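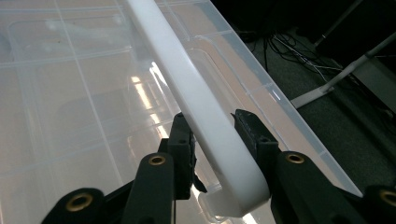 Helpers wanted for a shared workshop gripper build

Posted 11 May 2020 by the Minhas workshop desk

14 shares | 3 comments

Minhas is a shared workshop on the ground floor of the old Giltico building. Since February a small group of members has been building Prerora, a hand-held gripper for picking up and opening ordinary household things. Later the same fingers will go on a small arm. We are looking for two people to join the build for the summer.

The current work is on storage boxes. A person holds the gripper and uses it on lids, handles and snap-lock clips. We keep a written log of each try, 233 entries so far. Smooth plastic is harder than we expected, and the fingers need a better pad before we go further.

What you would do
- Cut and glue new rubber pads, and note how long each pair lasts
- Print and drill finger parts – we use black plastic with brass inserts at the joints
- Run box sessions with the gripper, 40 minutes at a time
- Keep the log up to date

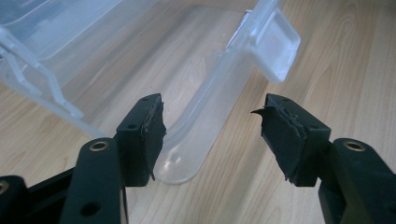
Finger pads and a clear storage box. The right pad is frayed and has a torn flap.

Pads are the first job for whoever joins. The rubber is glued to a flat block at the end of each finger. We would like to try a thinner sheet and a different glue, and we are open to other ideas.

What we ask for
You should be comfortable with hand tools and able to follow a simple drawing. Some experience with a 3D printer is useful. You do not need to write code. You must be 18 or over and able to lift a full parts crate.

Hours and pay
Up to 20 hours a month, evenings or daytime. The total is $624 per person for the summer, paid in two halves. Materials are covered, and you get free bench time on your own project while you are with us.

How to apply
Leave a note at the desk or write to us through the Jenia members' board, under "Prerora build." Tell us about one thing you have made or repaired – a few lines is enough.

Comments (3)

benchrat: Is this open to people who aren't members yet?

Minhas workshop desk: Yes. We'll sign you up when you start.

pk_lathe: Try roughing up the block with coarse sandpaper before you glue. Worked on my drill press stop.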